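## 5. Sorting and setting out play-kitchen sets

Course notes, Etodbridge. Module lead: Sawsan Aoun. Revised May.

**5.1 Terms**

- *Vessel*: any piece that holds another (cup, mug, pan, colander, plate).
- *Tool*: any piece with a handle that does not hold food, e.g. a slotted spatula.
- *Food*: all pretend foods, including bottles and jars.
- *Appliance*: toaster oven, hob, kettle.

A colander is recorded as a vessel even though it is perforated. Petkov's older handout lists it under tools; use the definition above in coursework.

**5.2 Loose and nested layouts**

In a *loose* layout each piece rests directly on the table. In a *nested* layout at least one food rests in or on a vessel. Most layouts are mixed. Record the relation as well as the piece: "strawberry in cup" and "strawberry on table" are separate entries, even where the two strawberries are the same type.

Overlap is recorded separately. A spatula lying across a frying pan is *overlapping*, and the pan is not said to contain it.
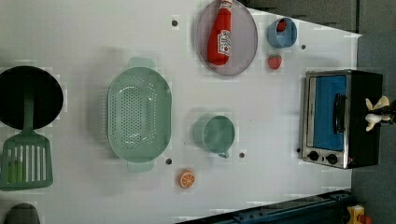 **5.3 Order of recording**

Begin with appliances, then vessels, then tools. Foods come last and are entered against the vessel they rest on, if any. A bottle lying on a plate is entered as food on vessel, with "lying" in the posture column. Colour is noted only where two pieces of the same type differ.

**Task.** Complete sheet 32 for one mixed layout. Hand in to Biljana Petkov.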